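Keeping track of medicines at home
Speaker notes, Aurelia Grabner
Pisamthorpe Library, November

Wait for the side door to close before starting. Mention the handout on the back table. Say at the top that I am not a pharmacist and I won't answer questions about doses. I looked after my father's medicines for eight years and I'm talking about the household side of it: where things go, what gets written down, who knows about it.

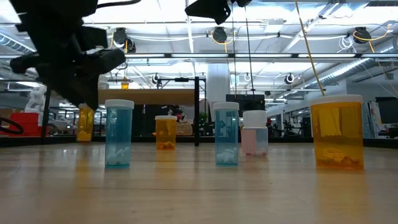

8 min read

Start with the list. Most families have the bottles and no list. The list goes on one sheet of paper: name of the medicine, strength, when it is taken, what it is for, who prescribed it. Include vitamins, eye drops, creams and anything bought without a prescription. Put the date at the bottom and throw out the old sheet when a new one is made. We once had three versions on the refrigerator and the clinic copied down the wrong one.

Pause here. Ask how many people carry a list with them. Don't comment on the number of hands.

Next, reading labels. Hold up the handout. The strength is the figure people skip. My father had 200 mg tablets and later 300 mg tablets of the same medicine, and for a while both were in the house. The new tablets looked almost the same. After that we set the old ones apart on the day the new ones came home and asked the pharmacy what to do with them. 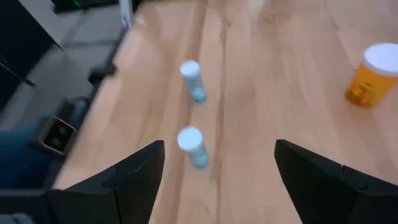 Can I move everything into a weekly organizer and get rid of the bottles?
Keep the bottles. The label has the directions and the refill details, and some medicines have to stay in the container they came in, so ask the pharmacist before moving any of them.

Filling the organizer. Pick one time and stick to it. We did ours at 4 p.m., when the light in the kitchen was good and the phone was quiet. Open one bottle, fill the slots for the week, close it, put it on the other side of the table. Then the next one. If the doorbell rings, finish the bottle you are on first.
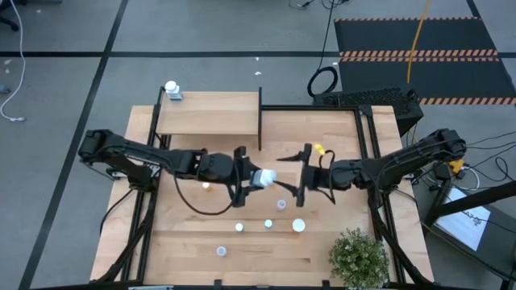 Storage takes up more of my mail than anything else. The bathroom cabinet is a poor choice for most medicines on account of the steam. A bedroom closet or a high kitchen cabinet away from the stove is usually better, locked if children visit. For the sorting itself, a raised plank on legs at the far edge of the table, like the wooden one here, gives the list and a pair of glasses somewhere to sit. Everything goes back to the cabinet afterward.

Slow down for refills, people take notes at this point. Write the reorder day on the calendar a week ahead of running out. Ask whether several refills can be lined up for one pickup. 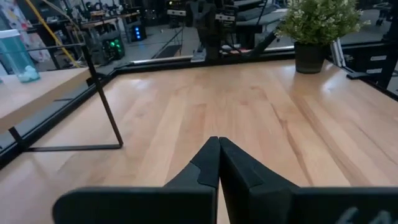
Also ask what happens over a holiday, when the doctor's office may be closed and the pharmacy can't get an approval. That caught us twice.

Last item is old medicine. Ask the pharmacy about take-back. Cover the name on the label before the empty bottle goes out.

Questions until the room is needed. Collect leftover handouts.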